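Kitchen Table Sorting: Sticks and Cups
Page by Heidrun Schnyder, 11 May 2021

The task is sorting slender sticks into two cups at a kitchen table. Entries below cover the setup, the cups, the sticks and the room.
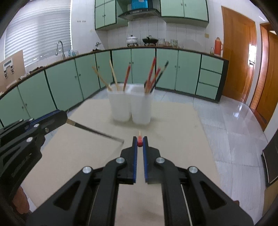
Sorting order is left to whoever is at the table. The only fixed rule is that a stick goes into a cup one end first and stays there until the round is closed. A round has no time limit - most are finished in 11 minutes, and the longest since December took 18.

Cups
Two white translucent plastic cups, tapered toward the base, placed side by side with the rims touching. Cups set apart tend to tip when a long stick leans outward.

Sticks
Mixed colors: red, tan, pale wood and dark. The full set is stored in a Zasano drawer box, item 422 on the household list. Split or bent pieces are taken out at the end of the month.

Table
Beige top, wiped before each round. Sticks roll easily on it, so loose ones are laid parallel to the long side.

Room
Kitchen with a dark-edged countertop that continues along the back wall to the door. The counter is not used for sorting.

Next page: Windard tray inserts, sheet 43.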